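Inicio | Cuaderno | Pedidos | Inventario

13 abr 2023
Entrada de Lau, taller

Hoy he cerrado los números para la segunda pinza. Quedan dos ofertas encima de la mesa:

- Tovora: pinza paralela completa, plazo de entrega 36 días, garantía de 12 meses. Los dedos de recambio se piden aparte.
- Rurnex: más barata, 42 días, pero la brida no coincide con nuestra muñeca y habría que fabricar un adaptador.

El límite que nos dio Clallthorpe es de 2,000 euros para todo, con transporte. Con Tovora entramos justos si dejamos el segundo juego de almohadillas para diciembre. Con Rurnex sobra dinero, pero el adaptador me lleva horas que no están en el presupuesto. Me inclino por Tovora, falta preguntar si el cable viene incluido.

Para las pruebas no compro piezas nuevas. Los ladrillos grandes y la placa blanca de cuatro por cuatro son suficientes hasta el verano.

Pendiente de revisar antes de firmar: el cable trenzado, que cuelga en bucle bajo la muñeca, y si conviene añadir una guía al pedido. La carcasa negra tiene arañazos, no pido recambio.
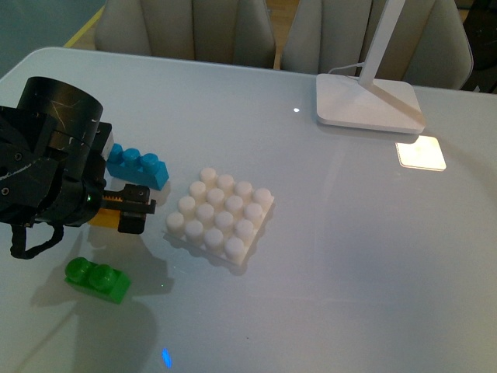 Siguiente paso

1. Escribir a Tovora por el cable y la guía.
2. Pedir a Rurnex el plano de la brida, por si acaso.
3. Pasar la hoja de costes a la carpeta común.

Contacto: taller Clallthorpe | © 2023 | Volver arriba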